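Notes for the Brasport talk, January 14, 2025. Slot is 50 minutes, leave the last ten alone for arguing. Water. Slow down in the first part, I always rush it.

## Opening

Say thanks to Régis Delaunay for the invitation. He knows I don't agree with him and he asked me anyway.

Start with the claim as the sales people put it: "You don't program it, you just show it." Ask who in the room has been told this. Wait for hands. Then ask who has had a robot on their own floor doing a shown job, with no one standing next to it, for a whole shift. Wait longer.

I'm not here to say teaching by showing is a con. I've done a lot of it. I want to talk about the word "just".

## Two ways of showing

Keep this short, most of them know it.

- **By hand.** You take hold of the arm and move it through the job. Good for feeling contact. Bad because your own arm and body are in the way, and because you're doing half the lifting.
- **By remote.** You hold a controller or a second arm and the robot copies. Cleaner recordings. You lose most of your sense of touch and you're guessing how hard you're pressing.

People talk as if remote control has won. I'd say it has won for places that can pay operators to sit there all day. In a small shop I'm less sure.

## Jernevness

We tried both at Jernevness in November. Fitzgerald Dunleavy did most of the driving and he's better at it than I am. Say so, he'll be in the room.

Things I wrote down at the time:

- His runs got faster over the week. The robot was being taught by a different Fitzgerald at the end than at the start, and all of it went into one pile.
- He corrects small slips without noticing. Ask him afterwards and he says it was a clean run.
- When he's watching the arm directly he uses things the wrist camera can't see. The robot only gets what its own cameras get.

Spend time on the last one. It's the point I most want them to take home. Go slowly through what a wrist view is like once you're close in: one big thing right up against the lens and out of focus, and the rest of the room squeezed in round it.
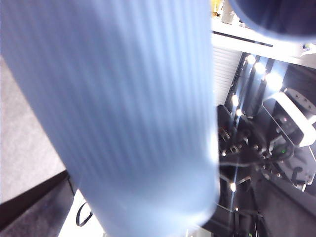

A person driving fills in the gap from memory. They know where the part is because they looked at it a moment ago. If the learner is fed one view at a time, with no history, that knowledge never reaches it, and then we're surprised when it hesitates in the place where the human didn't.

The test I'd like people to run before they record anything: have the operator drive from the robot's cameras only, back turned to the arm. If they can't do the job like that, don't expect the robot to learn it from the same pictures. Régis thinks this is too harsh. He may want to come in here, let him.

## Numbers, and how to hear them

The Tillman trial reported 80 per cent. Ask the room: 80 per cent of what?

It was 50 attempts, so 40 good ones. Same table, same lights, and the person who recorded the runs also put the parts out. I don't think anyone cheated. I think if you lay out parts every day you lay them out the way you like them.

At Fladwood they moved the table and had to record again. That never made it on to a slide, so I'm saying it.

## What I'd ask a supplier

1. Who did the showing, and for how long?
2. Which runs did you throw away?
3. Can I put the parts down myself?
4. What does it do after it drops one?

Number 4 usually ends the meeting.

## If there's time

Bad demonstrations. Fitzgerald wants to keep 5 or 7 ugly ones in every batch so the robot sees a recovery. I used to delete them. I've come round a bit but I haven't seen a fair comparison yet, ours included.

Skip the safety part if we're past the 40 minute mark, it's in the handout.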